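15/05/2024

Complaint files, Mestum branch. Read 78 of the 176 pages. Two of the statements against the deputy steward give different dates for the same dinner, one of them in October. Marked both and left them as written. Letter to Brandness about the suspension terms is drafted but not sent. Still need the hotel's guest list, asked for twice.
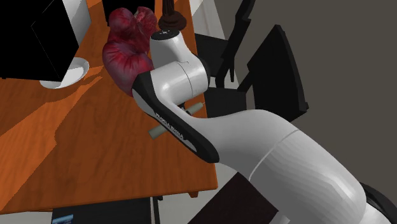 Yolanda Halvorsen: hold the letter until the dates are sorted, their lawyer will go straight for that.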